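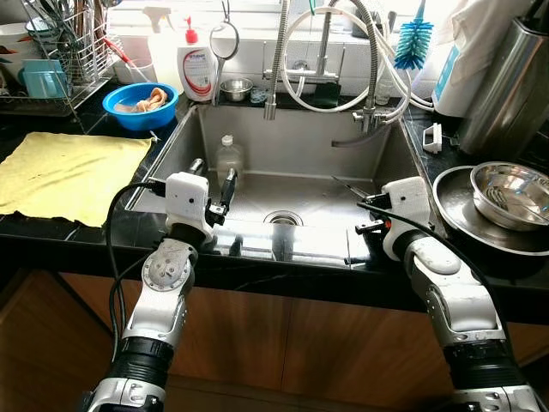

Home News Reviews Live Newsletter

Filed under: Heavy Post / New Releases
3 min read

Kalley are back, and this time there's a concept

Oct 4, 2018

The press sheet for the new Kalley album runs to nearly 200 words before it mentions a guitar. We get a flooded monastery, a "cycle of ash" and a quote from singer Evanthia Tsakiris about the year 1684, when something terrible happened to somebody's village. Fine. Doom bands have always liked a date. I'd be happier if the record, which is called Penura, sounded as though anyone had been near a flood.

It has eight songs, five of them over the nine-minute mark, and the first two could swap places without a single listener writing in. Markos Stergiou still has one of the best guitar tones in slow metal, thick and a bit sour, and he leans on it for long stretches where a riff ought to be. The label calls this "patient". I've sat through it four times now and I'd call it short of ideas until track three.
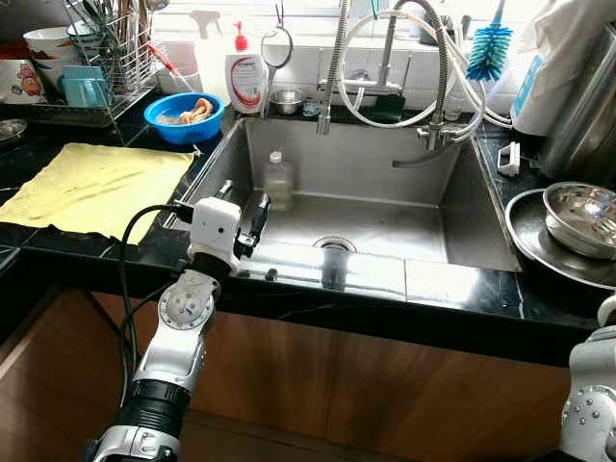
Track three is "Tăng", and it's very good, annoyingly. Tài Khổng plays the drums as if he's late for something, the bass finally comes up in the mix, and Tsakiris drops the whispering and sings. If the whole album had this much push I'd be writing a different item. "Lantern Debt" nearly gets there too, before a spoken passage (in Latin, I think, badly) stops it dead.

Anneliese Ruppert produced, and the sheet makes a lot of her tape machines. Maybe so. My promo files are squashed flat and the cymbals hiss, so I'll wait for the vinyl before blaming anyone. That's out in December on Atlow, in three colours, at a price I had to read twice.

Vy Tôn, who reviews the lighter end for us, thinks I'm being mean and that it all makes sense live. She may have a point — the last tour was loud and properly grim, and the old songs gained a lot from it. No UK dates have been announced so far, only a promise of "select rituals". I'll believe those when there are tickets.

Tags: doom, album news, Kalley, Atlow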